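Cork and closures: what changed in our bottling trial

The second round of the closure trial has been tasted and the figures are in. It covers the dry white from the Nijs parcel, bottled last November under two closures: a natural cork from Geletti and a screw cap with a tin-lined wadding. The wine was drawn from a single tank and filled in one run, so any difference between the bottles ought to come from the closure or from the filling head.

Free sulphur dioxide was measured at bottling and again this summer. The screw cap lots have held their level closely from bottle to bottle. The corked lots have lost more, and the spread between the best and the worst bottle is wider than Hakim Saragih had expected from the supplier's sheet. He puts part of this down to headspace oxygen, which was not purged on the cork line.

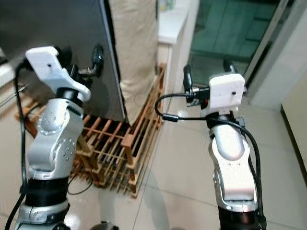
Oxygen at filling remains the larger question. A closure can only govern what passes through it later, and a poorly swept bottle will have taken up much of its oxygen before it reaches the rack. Jiahui Peng has therefore asked for the inert gas setting to be logged with each pallet. Floors matter too, in a smaller way: a glossy beige tile is easy to rinse down after filling, but it is slippery underfoot with wine on it, and the bottling area at Rodari will be given a matt finish when it is relaid.

On the palate the two lots are still close. Three tasters preferred the corked wine for its broader middle, though all of them marked one bottle as tired. The capped wine showed more citrus peel and a slight struck-match note that faded in the glass. Lauri Seppälä advises decanting it - a plain jug will do.

The next run will be 1000 bottles, split evenly, with the neck gas purged on both lines. Asanka Matubbar will hold back two cases of each lot for later analysis. Members who would like to taste the present wines side by side should write to the cellar office before the end of August 2026, stating whether they want the mixed case or single bottles.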